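Home > Student Projects > Product and Furniture > Reports

This website uses cookies to improve your visit. Accept all | Settings

Projects Courses Workshop People Contact

A Steel Frame for a Low Bench: Project Report

Group: Leen Harb, Leopoldo Camacho, Anitha Shetty
Supervisor: Kathleen Costello
Submitted: April 24, 2019

1. Introduction

In our second year we must design one piece of furniture and build its main structure in the workshop. Our group chose a low bench for the entrance of the Farkcombe community library, where visitors sit down to change their shoes. The library already has a bench, but it is too deep for the narrow wall beside the door and people walk into its corner. We agreed with the library that the new one should be black, simple and easy to clean underneath.

The report describes the design and construction of the frame. The seat is made by another group and it is treated only shortly.

2. Design

Our first idea was four separate legs fixed directly to the seat. Brendan Daly, the workshop technician, advised us against it. He showed us an old stool where the screws had come loose from the seat, and he said that a bench in a public place gets pulled sideways every day. We then changed to a steel frame which stands by itself, so that the seat only lies on top and is held with a few bolts.

The legs are U-shaped, with a rail at the bottom between the uprights. We discussed this rail for a long time. Leopoldo wanted to leave it out because dust collects against it, while Anitha was afraid that thin feet would mark the library floor. In the end we kept the rail. The height without the seat is 400 mm, a little lower than an ordinary chair.

3. Material and work

We used square steel tube from Grutex, which the workshop keeps in stock. The cutting took one afternoon. One upright was cut to 331 mm by mistake – we had read the number for a different part in the drawing – and we had to cut this piece again. After that Leen wrote the name of each part on masking tape and put it on the tube before we went to the saw.

Welding was done under the eyes of Mr Daly. Before painting we cleaned the tube with a degreaser and sanded the joints by hand. The paint needed longer to dry than we had planned, and so the assembly moved to the following week.

4. Assembly and checking

We joined the crossbar to the legs with bolts, in order that the bench can be taken apart for transport. The frame was then put on a white table in the workshop. A flat surface is useful for this check, as any gap under a bottom rail is easy to notice against the white.
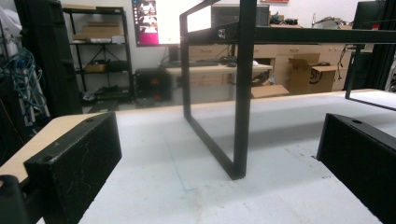 Figure 1. The black frame on the white table, with a bolt head visible near the end of the crossbar.

At the first check one leg was twisted slightly. We loosened the bolts, pressed the leg straight with a clamp and tightened them again. After this the frame rocked only a little, and felt pads under the rails removed the rest. The whole correction took about 15 minutes.

5. Remaining work

The seat from the Rumov group will be ready in September. Until then the frame stays in the workshop store. We would still like to round the inner edges of the bottom rails, where a cleaning cloth can catch. The holes for the seat are not drilled yet, as we wait for the final thickness of the board.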